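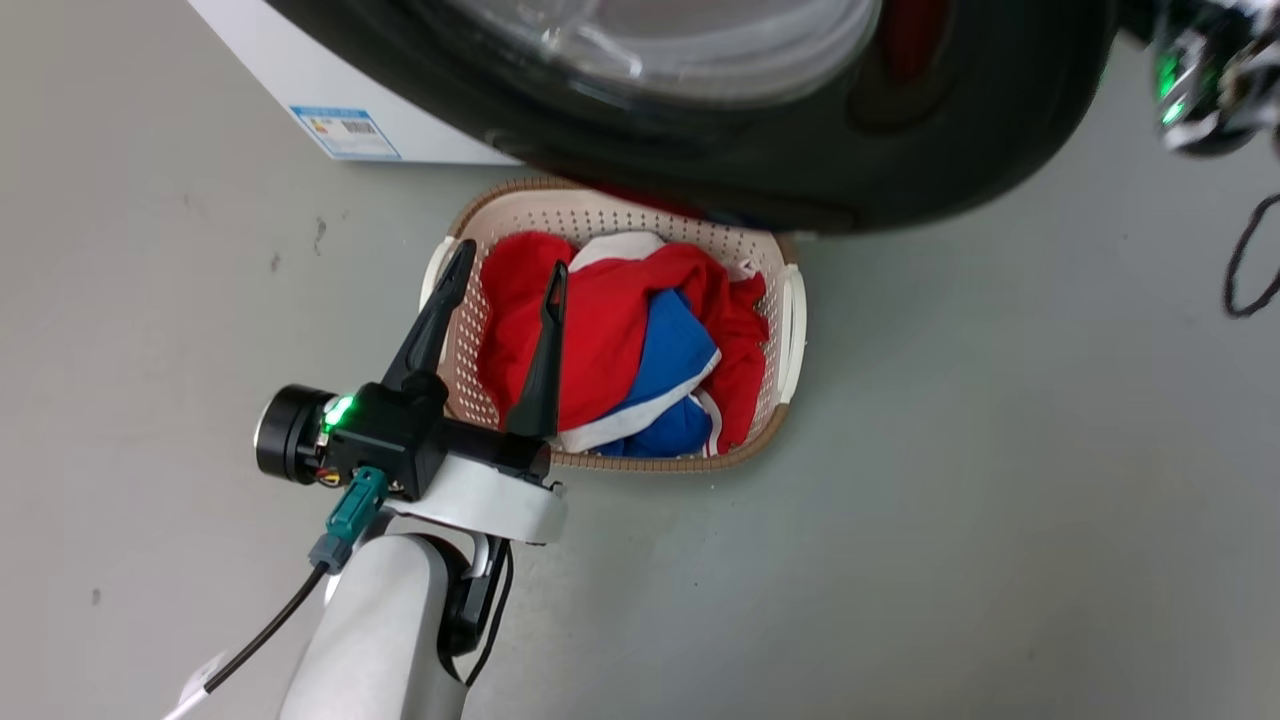
4.2 Reports of a felt presence after bereavement

Many people who have lost a husband, wife or parent say that at some point afterward they felt the dead person was close by. We asked about this in a mailed survey of widowed adults in Dornberg and Lullness, using the Sabatier Presence Checklist in its short form. Of the 239 people who returned the survey, 171 said they had felt such a presence at least once. Most of these moments came during ordinary housework and few came at the graveside or in church. Clothing was mentioned often. A basket of clothes on the floor, with something red lying in it as in Figure 1, is the kind of everyday sight that respondents named when asked what they had been looking at just before the feeling began. Smell and touch were named less often than we had expected from the pilot interviews held in November.

Figure 1. Clothing in a laundry basket.

The feeling was usually short. Respondents wrote of a few seconds, or of the time it takes to cross a room. Only 29 said they had heard a voice, and in most of these cases the voice spoke the respondent's own name. Seeing the dead person was rarer still, and we do not analyze those answers separately.

We also asked what people made of the experience. Some took it as a sign that the dead go on in some form. Others put it down to habit, or to being tired, and said it had not changed what they believed. A number gave both answers on the same page. We coded these as mixed and kept them in the sample, which differs from the practice in the earlier Prernex study, where such forms were set aside. Religious attendance was only weakly related to reporting a presence, but it was clearly related to how the presence was explained. The survey cannot say whether belief came before the experience or followed it, and the follow-up interviews in Section 5 were planned with that gap in mind.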